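Two-arm robot on our packing prep table – what changes for the crew? 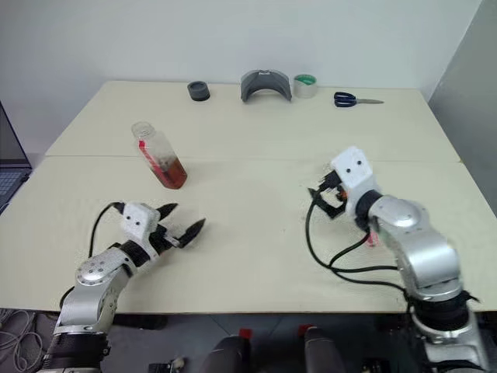 We're a small returns and repacking shop, and in May we started running a two-arm setup on one of our prep tables. Things come back to us in every shape you can think of: bottles, rolls of tape, scissors, odd molded parts, whatever people send. The arms pick each item up and sort it to the right spot, and a person checks and boxes it. I love it so far! But I've got a crew of seven who have done this by hand for years, and I want to do right by them. What should I expect to change in their day, and what do you wish you had known going in? Two of them are excited, the rest are sort of waiting to see. We call the project Skalidance internally, if that gives you an idea of how keen I am.

Posted by Filleck_returns

Villads Oddsson

Oh, this is a fun stage to be in. We went through it at Bedska and I'd do it again tomorrow. A few things from our floor:

The pace of the room changes before anything else. By hand, your people set their own rhythm. With arms on the table they start waiting on the machine, and waiting is more tiring than you'd think. We gave each person a second small job within reach (labels, folding boxes) and the grumbling mostly stopped.

The oddball items are where your crew shines. Clear bottles with liquid in them gave us fits for weeks. The weight shifts as you tilt them, and our camera had trouble finding the edges of see-through plastic. One of our packers suggested we stop standing bottles up and pick them from the side, and our drops went way down. So ask your people early, and pay them for the time they spend teaching it! We logged 797 failed picks in the first stretch and nearly every good fix came from someone who used to do that pick by hand.

Write down who is allowed to stop the arms. Ours is everybody, no questions asked. It took a while before the quieter folks would use the button, so I pressed it myself a few times during the first week just to show it was no big deal. Reaching in while the arms are live is a hard no, and that includes me.

Also – job titles. Someone who used to be a packer and now spends half the day watching arms, clearing jams and deciding what goes where is doing a different job. We changed the title and the pay at the same time. I'd do that sooner if I had it to do over.

Happy to talk more. What are you doing about scissors and other sharp stuff? We kept those as a hand job for a long time.

tapegun_terry

cable management!! seriously. get the loops up and away from the table before somebody snags one

Bùi

I'm on the other side of this, I'm one of the people who works next to the arms. Mostly agree with Villads. My wrists feel so much better than they did when I was doing 1,000 picks a shift, and I get to figure things out now, which I really like. I go home with some energy left.

Two things I'd add. Tell your crew the plan for their hours, even if the plan is "same hours through the end of the year and then we talk." We went a month without hearing anything and people filled in the blank on their own. And let them see the screen. For a long time only the tech could look at what the arms were about to do, and once they turned the laptop so we could see it too, I stopped flinching every time one moved.

The noise is less than I expected, by the way. You can still have the radio on.

Filleck_returns

Thank you all, this is great. Villads, sharp stuff is still up in the air, we're testing with closed scissors only and I may end up copying you. Bùi, I'm going to talk to the crew about hours at the 7 a.m. start tomorrow, you're right that I've let that one slide.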